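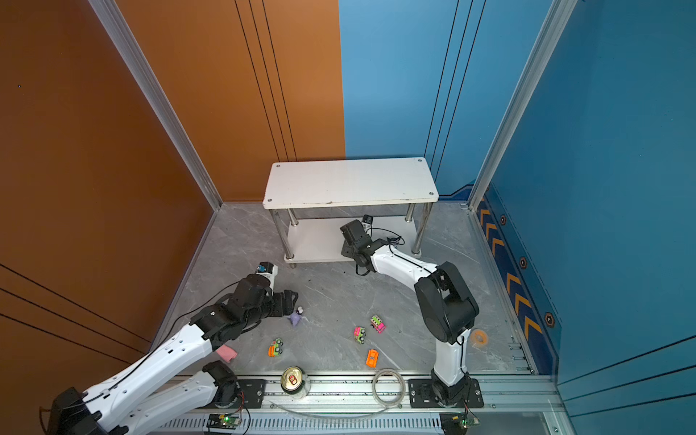
Orange on the left, blue on the right, white shelf at the back

Re: [small-rooms] Two strong colours in one room?

41 shares | 3 comments

Hello all, and a special hello to whoever has just joined and asked such a good question straight off. I'll paste it in below for those of you who read the digest and may have missed it:

> We've moved into a house with a very small back bedroom, north-facing,
> which is going to be my sewing room. I would love one wall in a proper
> burnt orange and the one next to it in blue, but my sister thinks I'll
> feel as if I'm sitting in a lunchbox. Has anyone put two strong colours
> side by side and lived with it? And what do you do in the corner where
> they meet? I've got a steady hand for hems but I'm not sure about walls.

Well, I have, twice, and I loved it both times, so please don't let your sister talk you into magnolia! My first go was the box room in our old flat, in terracotta and a sort of duck egg, and the second is the room I'm typing this in, which is ochre on the window side and a good strong blue opposite the door. People do stop for a second when they come in. Then they sit down and have their tea like anyone else.

North light is the thing I'd think hardest about. Blue goes rather grey in it, particularly in winter, and I had to go a good bit brighter than the card suggested before mine stopped looking like a wet slate. Orange is kinder, it holds on to its warmth even on a dull afternoon. Paint your samples on lining paper, big pieces, and move them about for a week (behind the door, beside the window, low down by the skirting). I used Sultamel eggshell for the blue and it has wiped clean beautifully, although the first coat looked so patchy I nearly cried.
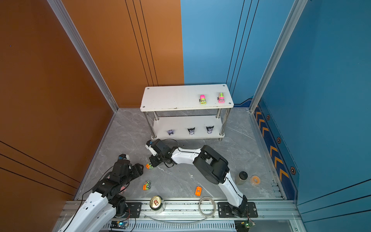
I'd also keep everything that isn't wall as quiet as you can. White furniture, plain curtains, a grey or stony sort of floor if you get any choice in it. My big mistake in the box room was a patterned rug that fought with both walls, and I put up with it for far too long on account of what it had cost me. When it finally went to my cousin the whole room seemed to breathe out.

As for the corner, paint the lighter colour first and take it a little way round. Let it dry overnight, tape on the second wall, and run a thin line of the first colour along the edge of the tape to seal it. Then do your second colour and pull the tape off while that is still tacky. Old corners are never straight, by the way, so follow a spirit level and let the wall do what it likes.

I did promise the list my notes on the guest house we stayed in, and they seem to belong with this, so I've copied them out of my notebook more or less as I wrote them.
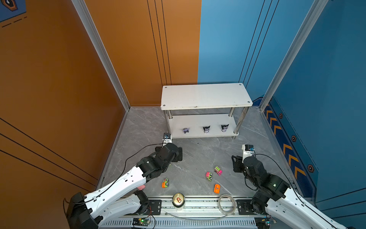
URACH, March

Arrived after dark and didn't see the colours properly until breakfast. Our room at the Grumer is dark green on the long side and a soft pink on the short one, with white woodwork, and it's far more restful than it sounds. The landing is yellow. I asked what they'd used and was shown a cupboard full of half-empty tins, all with the room number on the lid in pencil, and I mean to do the same at home. Lovely thick bedspreads too. Bread rolls still warm.

Back to the present! For tape and brushes I always go to Ranasinghe, they'll cut lining paper to length if you ask, and they let me bring back a roll I hadn't opened. Do tell us what you choose, and let us know where the sewing table ends up, as I'd want it side-on to the window myself.

Warmest wishes from the ochre room

Share this message | 1,013 views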